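# Per-view normalization or shared for a wrist camera that mostly sees texture?

**pukcombe_lab**

We are training an imitation policy to plug a network cable into a rack-mounted switch. Two arms, parallel grippers, one policy for both. The method is a chunked action transformer, more or less the standard recipe, with one change we want to report as a result: the wrist views go through a separate encoder with its own normalization statistics, and the external views share one.

Data so far is 700 demonstrations on one rack. The held-out set is 29 starts with the cable laid out differently each time. With the separate encoder the policy fails 2 of the 29. With a single shared encoder it fails 9. Everything else is held fixed, including the seed.

The failures in the shared case are nearly all at the same stage. The arm has the cable in its fingers and then hesitates over the mat before turning toward the rack. My suspicion is that the close view is dominated by the bubble wrap, with the plug taking up a small part of the pixels, and the shared statistics wash out the plug. The views differ a great deal in content: 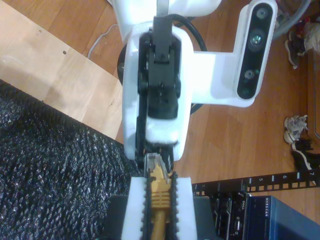
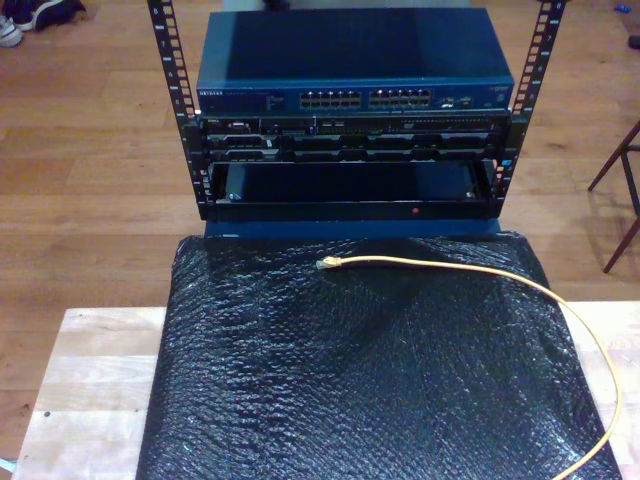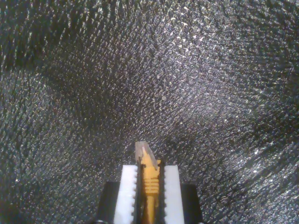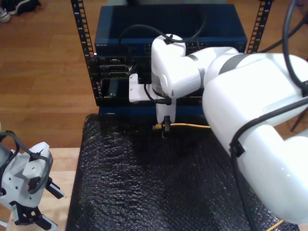 *Cable insertion setup: switch, rack, yellow cable and black mat, from several viewpoints and moments.*

Two things I would like opinions on before we write this up.

1. Is the gap between 2 and 9 failures worth reporting with one seed?
2. Is there a cheaper fix than a second encoder? Inference on the Pastor box is already close to the control period, and the second encoder pushes us over it when anything else is running.

We have tried random crops on the wrist view (no change) and dropping the wrist view entirely (much worse, the plug orientation is lost). Resolution is the same for all views. Code is a fork of the Dollent trainer with the data loader rewritten.

---

**Ferhat Çınar**

On the first point: no, not with one seed. The starts are shared between the two policies, so use a paired test. What matters is how many starts one policy solves and the other does not. If both of your 2 failures are also among the 9, you have seven discordant starts all in one direction, and an exact McNemar test gives a two-sided p of 0.016. If the 2 are different starts, it is nine against two and p is 0.065. You have not said which, and the write-up needs to. Neither number covers variation between training runs, which in my experience with chunked policies can be as large as the effect you are describing. Train at least three seeds per condition and list them all in the table.

On the second point, you have changed two things at once: the weights and the normalization. I would run the missing cell first – shared weights, separate statistics per view. If your encoder uses batch norm, keep one set of running means and variances per camera and select by camera index. The extra memory is trivial and the extra compute is zero. If that recovers most of the gap, the second encoder was never needed and the result becomes simpler to state.

Check also whether the input normalization (mean and standard deviation of the pixels) is computed over all views together. A dark, high-frequency surface filling one view will sit well away from the mean of views that contain a wood floor and a white arm. Fix that before touching the network.

The hesitation you describe can have another cause. If the demonstrators paused after closing the fingers, the policy has learned the pause. Plot joint velocity against time since grasp for the demonstrations. If there is a flat section, trim it and retrain both conditions.

---

**ekstead_b**

Swap the mat. Plain matte cloth, see if the failures go away. If they do then it's the texture and you have your answer without any training.

---

**pukcombe_lab**

Thank you both. The 2 are among the 9, I checked the logs. The pixel statistics were pooled over all views, that is a leftover from the original loader. Rerunning with per-view statistics and the shared encoder now, three seeds.

I can't take the mat suggestion as a clean test. Changing it at evaluation only is a distribution shift for both policies, and collecting another set on cloth is too much arm time before January. I may do a small version with the mat replaced in the wrist image by segmentation.

The pause is there in the demonstrations. It is short, and longer for one of the operators than for the others. I will trim it in a separate run so the two effects stay apart.

---

**Ferhat Çınar**

Agreed on keeping them separate. When you trim, cut on velocity below a threshold and keep a few steps on each side – if you cut to zero, the chunk boundaries will contain a jump and you will see it on the arm as a jerk at the start of the transfer.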